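Small Space Living > Laundry > Folding on the bed: am I a monster?

gostham_flat3
Posted February 25, 2020
Settle something for me. I live in a studio where the washing machine sits right up against the bed. I can unload it without standing up. My brother-in-law Obaidul Matubbar came over, watched me fold a pile of clean shirts on top of the bedding, and told me I was "undoing the wash." He owns an ironing board and a folding table and a house to keep them in.

So, is the bed a legitimate folding surface or not?

tristero
Of course it is. It's the biggest flat thing most of us own. I've folded on a bed since college and my shirts have filed no complaints.

bleachqueen
Obaidul is right and I'd like to meet him. You sleep on that. You sweat on that. Then you lay a clean pillowcase on it and call it laundry day.

tristero
The clean pillowcase is going on the bed anyway, bleachqueen. Where do you keep yours, a vault?

chibuzor_wike
My objection is mechanical. A mattress gives. You press a crease and the bed politely gets out of the way, so everything comes out looking like it was folded by someone in a moving car. Fine for towels, bad for anything with a collar.

What works for me is pulling the bed sheet tight first, tucking the far corners in hard, and starting with the thinnest things while I still have patience. Pick the cloth up by one edge and let the rest hang before you lay it down. If you grab it by the middle you get a wad, and then you're smoothing out a wad on a mattress, which could take up your whole August.
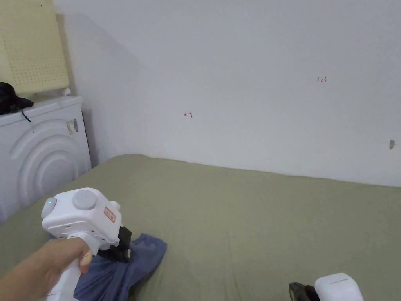 Second thing, dark bedding. I went from white sheets to a dull green and I can finally see where my stuff ends and the bed begins. With white on white I once put away everything except the undershirts and slept on three of them.

bleachqueen
Changing your bedding so you can find your laundry on it is the most tristero thing I've ever read and you're not even tristero.

tristero
I'm flattered.

gostham_flat3
The tucking part is where I fall down. My mattress is jammed into the corner and the far end always rides up into a lump. I can either kneel on the bed and wreck the part I just smoothed, or reach over and pull something in my back.

chibuzor_wike
Leave the lump. Work on the near half. A shirt needs less room than you'd think.

bikik
Longtime lurker, 12 years in apartments under 1000 square feet. Get a board. Mine is an old shelf I lay across the mattress, and it goes back behind the door when I'm done. Cost me 10 bucks at a yard sale. Flat surface, clean surface, and bleachqueen can rest.

bleachqueen
I can. Thank you, bikik.

tristero
So now there's a shelf behind the door. In a studio. Next you'll be telling him to get a hallway.

gostham_flat3
I do have a spare shelf, annoyingly. It's holding up the microwave – but I'm willing to talk to the microwave.

chibuzor_wike
If you go with the board, put a towel over it or the shirts slide off. Ask me how I know.

bleachqueen
A CLEAN towel.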